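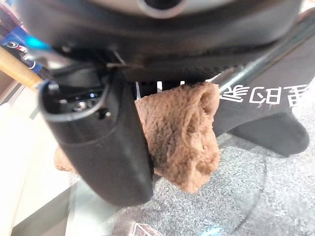
Checking a rover antenna before a VHF contest

Most advice about rover antennas comes down to "check the SWR and go." I don't trust it. A dummy load has a lovely SWR too, and you won't work many grids with one.

Start with the coax. Disconnect the antenna, put a 50 ohm load on the far end and sweep the whole run. If the reading moves when you wiggle a connector, replace the connector. Don't tape it. I have heard all the claims for tape.

Next, put the antenna on the mast at the height you'll really use. Numbers taken on sawhorses in the driveway tell you very little. Mine read fine at 4 feet and was off by 314 kHz once it was up on the truck.

Now listen to a weak beacon and turn the beam slowly. You should hear a clear peak and a clear drop off the side. If you don't, suspect the feedpoint, whatever the meter says.

Last, key up at 80 watts for a full minute and feel the connectors after you stop transmitting. A warm one is losing power.

Afiq Hartono swears by a ferrite choke at the feedpoint. Maybe. I tried it with and without in November and couldn't hear a difference, but it was a quiet band and one evening.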